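# Recording your first demos in the simulator

Okay, so you've got Lindia installed and the arms move when you do. Time to collect some examples! I record in short sittings, 11 episodes at a go, then stop and watch them all back before doing any more (my wrists thank me).

Start with a nearly bare table. I like one thing to grasp, like a food tin, plus a plain colored ball. Close the right gripper on the tin, lift it just clear of the table, and hold still for 2 seconds before you carry on — that little hold makes trimming so much easier later.

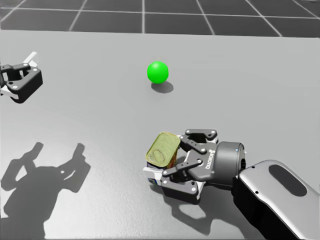

**Should I keep the episodes where I fumble the grasp?**

Keep them if you recover and finish the task, and put them in a separate folder so you can train with or without them.

Next, open the wrist view and check it before every sitting. You want both fingertips showing and plenty of table between them. A ball can hide behind a finger link really easily, so look at the outer edges too, and nudge your starting pose if you need to see more of it.

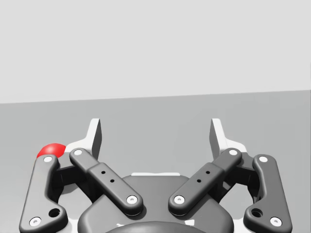 *Wolthorpe Sim Notes, no. 3*

Now save the episode, reset, and move the ball somewhere new. Huguette Leclerc got me into the habit of typing the task sentence the same way every time, and I still copy and paste mine. Once the folder reaches 900 episodes, run the export and start training.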